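Fold Felt Flat: The Case Against the Compression Bag

Most advice on storing felt and quilted textiles starts from volume. The closet is small, the stack is tall, therefore the air must come out. I think this is the wrong starting point for a large class of household items, and I want to argue for an older method: fold along the existing panels, press by hand on a soft surface, and store flat under nothing heavier than the next piece.

The items I have in mind are built up from panels. Seat pads, drawer liners, padded dividers, folding storage cubes, play mats. They have stiff areas and soft areas, and the soft areas are where they bend. A sweater has no preferred fold line. A panel piece does, and if it is folded anywhere else, the stiff layer takes a crease that will not come out at room temperature.

I kept records on this for a while, mainly because I was tired of disagreeing with people from memory. The shelf in my hall closet holds 16 folded pieces, most of them felt or felt-like synthetics, a few of them quilted cotton. Half were stored for a winter in vacuum bags and half were hand-pressed and laid flat. When I opened everything in April, the bagged half occupied less space for as long as it stayed sealed. Two of the bags had leaked by January and were back to nearly full height. The pieces inside had diagonal creases at the corners, where the film had pulled in harder than the material could follow. The flat half had lost a little height under its own weight and had no new creases that I could find.

That is one closet and one winter. I don't claim more for it than that. But the mechanism is easy to follow. A vacuum bag applies pressure from every side at once, including the edges, and an edge is the part of a panel piece least able to resist it. A hand applies pressure in one direction, over an area the size of a palm, and stops when the material stops moving.

The procedure is short. Open the piece fully and find the seams. Fold the outer panels in first, then fold the result again if the thickness allows. Put the folded piece on a bed. A table works for thin cotton, but on a hard surface a thick fold tends to slide, and the lower layer moves out from under the upper one. A quilted spread has enough grip to hold the bottom layer in place. Set both hands flat, lean in with straight wrists, hold for a slow breath, and release. Then move the hands outward and do it again. 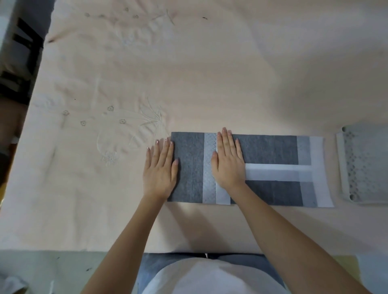
Seraina Haslinger wrote to me after an earlier version of this piece that she finds the whole method too slow for a family apartment, that she has a linen cupboard and two children's rooms to turn over every spring, and that a bag and a vacuum cleaner get her through it in an evening. She added that a crease in a storage cube has never bothered anyone in her household.

I accept the second point more readily than the first. If the item is going to be pulled open, filled with blocks and pushed under a bed, a corner crease is cosmetic. On speed, I disagree. Pressing a folded pad takes under a minute. Bagging one takes longer when you count finding the bag, checking the slider, fetching the vacuum and finding out that the valve cap is in another drawer. The bag is faster per item only when a great many soft items go into one large bag, and those are comforters and pillows, which I am not discussing.

There is also the question of what happens at the other end. A bagged panel piece comes out with a shape it did not have before, and someone has to work that shape out of it. I have tried steam, a damp cloth with an iron on low, and leaving the piece under books. Steam made one felt panel visibly fuzzier and did little for the crease. The damp cloth was better. The books worked best and took nine days, which removes any argument from saved time.

Remo Koller, with whom I have argued about this for years, prefers rigid boxes, and has a row of Stanby boxes in which every piece stands on edge like a file. I think standing storage is reasonable for pieces with a stiff layer in every panel. For pieces where a soft strip separates the stiff sections, the upper sections lean, and the strip stretches on one side. He says a full box prevents this. It does, until the first piece is taken out.

A few practical limits on my own method. Flat stacks should be kept low. Mine stay under the height of a forearm, and past that point the bottom piece begins to hold the impression of the one above it. Fold thickness should be even across the piece, so a pad with one double panel needs that panel on the outside, where the next layer can lie across it. Light-colored strips pick up lint from dark felt, and a sheet of plain cotton between pieces stops most of it. Do not press anything that has been in the wash within the past day, even if the surface feels dry, as the core dries last.

For anyone with a mixed closet, I would sort by construction before sorting by season or by room. Loose fill goes in a bag if space is short. Woven and knitted things can be rolled or folded as you like. Panel pieces get folded on their seams, pressed by hand and laid flat, with the largest at the bottom and the fold side facing the door.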